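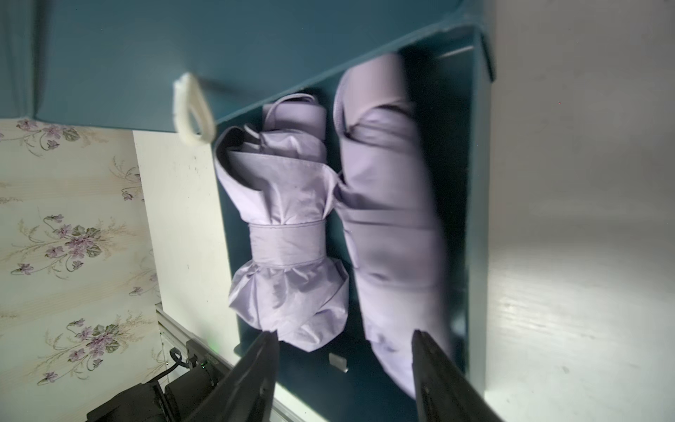

Page 106

Lillthorpe lidded storage box, teal

Open-topped compartment with an upper board and a white fabric loop at the board's lower edge. Intended for hall shelves, cloakrooms and reception desks. The rectangular compartment takes two folding umbrellas side by side, laid lengthwise. Umbrellas are not supplied.

Colour: teal inside, walls and floor
Load: up to 6 kg, evenly spread
Order code: Stellik 1000-T
Pack: single, or trade carton of 50

Use
Close each umbrella and fasten its band before storing. A canopy rolled tightly takes less width than one gathered loosely, so mixed pairs should be tried in the box before ordering in quantity. Lay the longer umbrella first. The wrist strap may be left free, but keep it inside the walls when the lid is lowered.

The box has no drain. Umbrellas should be dried fully before they go in - damp fabric will mark the base and may smell after a few days.

Care
Wipe with a soft cloth and mild soap. Do not use bleach or scouring powder. The loop can be cleaned in place with a damp sponge. It is not a carrying handle; lift the box from underneath.

Ordering
Stock is held at the El Khatib warehouse. Trade accounts: Elaheh Rostami. Spare loops and returns: Hemant Kashyap. Quote the order code in all cases. Prices on this page were set on 2021-01-04 and exclude delivery.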